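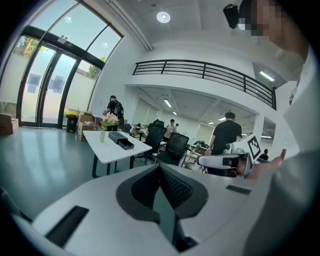

图 4-1　入口区现状：玻璃入口、门前垃圾桶与纸箱

## 4　入口区的布置与日常使用

### 4.1　适用范围

本章适用于 Hilberg 办公楼首层入口区，包括玻璃入口内侧的通行地面、纸箱暂放位置、垃圾桶及其周边。室外台阶和绿化由园区物业管理，不在本章规定之内。货梯厅的要求见第 6 章。

入口区兼作人员通道与到货暂放处。各部门在该区域放置物品，无论时间长短，均应遵守本章规定。现场标线与本章不一致时，以本章为准，并请通知行政办公室更正标线。

### 4.2　术语

- **通行带**：自玻璃门内侧起向室内延伸的地面，净宽不小于 1000 mm，任何时候不得放置物品。
- **暂放区**：通行带以外、经行政办公室划定的地面，供到货纸箱短时停放。
- **到货标签**：贴于纸箱侧面的 Pludex 标签，载明收件部门、到货时间和编号。
- **值班员**：当日负责入口区巡查和登记的人员，名单张贴于前台内侧。

### 4.3　初次布置

首次启用入口区，或装修、搬迁后重新启用时，按下列步骤进行。

1. 清空玻璃入口内侧地面，检查有无残留的胶带、钉子和碎玻璃。
2. 将门扇逐一开至最大位置，在地面上标出门扇扫过的范围。
3. 自该范围外缘起量取通行带，用可移除胶带贴出边线。通行带与走廊相接处不得收窄。
4. 在通行带以外划定暂放区。暂放区与玻璃面之间应留出可供一人擦拭玻璃的间隙。
5. 放置垃圾桶。桶身不得压住边线，也不得遮挡门扇的拉手和锁具。
6. 检查门上方的标牌。站在走廊一端应能看清文字，标牌下方不得悬挂横幅、气球或临时告示。
7. 由行政办公室拍照存档，照片与平面图一并归入场地档案。

> **注意**：浅色地面上应使用深色边线胶带。胶带撕除后如有残胶，先在不显眼处试用清洁剂，确认不变色后再大面积处理。

> **小心**：未完成步骤 2 之前，不得将纸箱移入该区域。门扇碰撞堆叠的纸箱，可能导致箱体倾倒或玻璃受损。

### 4.4　纸箱的接收与暂放

#### 4.4.1　接收

1. 核对送货单上的收件部门和件数。件数不符时，在送货单上注明，由送货人员签字。
2. 检查箱体外观。发现破损、受潮或封口开裂的，先拍照再签收，并将该箱单独放置。
3. 填写到货标签，贴在朝向走廊的一面。原有运单不得覆盖。
4. 在入口区登记簿上登记编号，并通知收件部门。

每个工作日 17:00 以后到达的纸箱同样应完成上述登记，不得留待次日补记。

#### 4.4.2　堆叠

1. 较大、较重的纸箱放在底层，箱底应平整落地。
2. 上层纸箱不得超出下层箱体的边缘。尺寸差异较大的，应分开码放。
3. 带有方向标识的纸箱按标识放置。标明“禁止堆叠”的，其上不得放置任何物品。
4. 堆叠完成后，用手轻推上层箱体。如有晃动，应拆开重新码放。

单箱质量超过 8 kg 的，应放在底层。需要两人搬运的纸箱不在入口区暂放，直接送往收件部门或库房。

> **小心**：不得将纸箱倚靠在玻璃或门框上。不得踩踏纸箱取放高处物品。

#### 4.4.3　领取与清退

收件部门应在当日领取纸箱。确有困难的，可向值班员申请延期一次，由值班员在到货标签上注明新的领取时间。

逾期未领的纸箱，由行政办公室移入库房，移库时在登记簿上填写库位号。入口区对应的临时库位为 137 号和 144 号，前者存放普通纸箱，后者存放外观有破损、尚待处理的纸箱。两处库位不得混用。

拆封后的空箱应由收件部门压平，送至回收间。空箱不得塞入入口区垃圾桶，也不得以“待用”名义留在暂放区。确需保留的包装箱（例如设备返修用箱），应填写保留单，存放于本部门。

### 4.5　垃圾桶及花卉

入口区垃圾桶仅供投放少量干垃圾。饮料杯应先倒空。电池、灯管和玻璃制品另行投放，位置见第 7 章附表。

更换垃圾袋的步骤如下：

1. 如桶顶放有花卉，双手将其取下，放在通行带以外的平稳处。
2. 取出垃圾袋，扎紧袋口。袋底如有渗漏，套第二层袋后再搬离。
3. 擦拭桶沿及桶身，重点检查背向走廊的一侧。
4. 套入新袋，袋口翻出桶沿并整理平整。
5. 将花卉放回原处，确认放稳，且枝叶未伸入通行带。

花卉的更换由行政办公室统一安排，各部门不自行增减。鲜花应在备餐间换水，不在入口区操作；仿真花每月除尘一次。凋落的花瓣和叶片应及时清扫，门扇轨迹范围内不得遗留。

> **注意**：五月前后室外树木飘絮较多，门槛和门框下缘容易积聚。此期间清扫次数由每日一次增至每日两次，分别在开门前和午后进行。

### 4.6　玻璃与门框的清洁

1. 清洁前在门内外两侧放置提示牌，并将待清洁的门扇固定。
2. 用干燥软布除去门框表面浮灰。黑色金属边框不得使用钢丝球或含研磨颗粒的清洁膏。
3. 将 Ki 中性清洁剂按瓶身说明稀释，喷于布面后擦拭玻璃。不得直接喷向锁具和门上标牌。
4. 自上而下擦拭，末道用干布收净水痕。
5. 检查玻璃中部的贴附物边缘有无翘起。翘起的应报修，清洁人员不得自行撕除。
6. 擦干地面，确认无积水后撤除提示牌。

人员伸手不能触及的高处玻璃，由持证单位定期清洁。清洁当日应暂停使用暂放区，已放置的纸箱提前移至库房。

### 4.7　每日巡查

值班员应在开门前和闭门前各巡查一次，并在登记簿上签字。巡查内容如下：

| 项目 | 要求 | 不符合时的处理 |
|---|---|---|
| 通行带 | 无物品，边线完整 | 立即移开物品；边线破损当日补贴 |
| 门扇 | 开合顺畅，无异响 | 停用该扇，联系 Skesteck 维保人员 |
| 纸箱 | 标签齐全，堆叠稳固 | 补贴标签或重新码放 |
| 垃圾桶 | 未满溢，桶身清洁 | 更换垃圾袋并擦拭 |
| 地面 | 干燥，无杂物 | 清扫、擦干，必要时设提示牌 |
| 门上标牌 | 文字清晰，固定可靠 | 报行政办公室更换 |

两次巡查之间发现的问题，任何员工均可告知前台，由前台转交值班员。涉及玻璃开裂或门扇脱落的，先疏散周边人员并封闭该侧通道，再行报告。

### 4.8　特殊情况

**批量到货。** 单次到货预计超出暂放区容量时，收件部门应至少提前一个工作日向 Radu Cârstea 申请，由其安排卸货时间和直送路线。未经申请的批量到货，前台有权要求送货方改走货梯厅。

**会议与接待。** 接待期间需要清空暂放区的，由主办部门与值班员约定时间，并负责将纸箱移入 137 号库位。活动结束后，原有布置由主办部门恢复。

**消防演练。** 演练开始前，暂放区内全部纸箱应移出，垃圾桶移至墙边。演练结束并经值班员确认后方可复位。

### 4.9　记录与联系

登记簿、保留单和报修单由行政办公室保存，保存期一年。本章由 Chang-ho Ryu 负责解释和修订，修改意见请以书面形式提交，并注明所涉条款编号。

暂放区平面图见附录 B，空白登记表见附录 C。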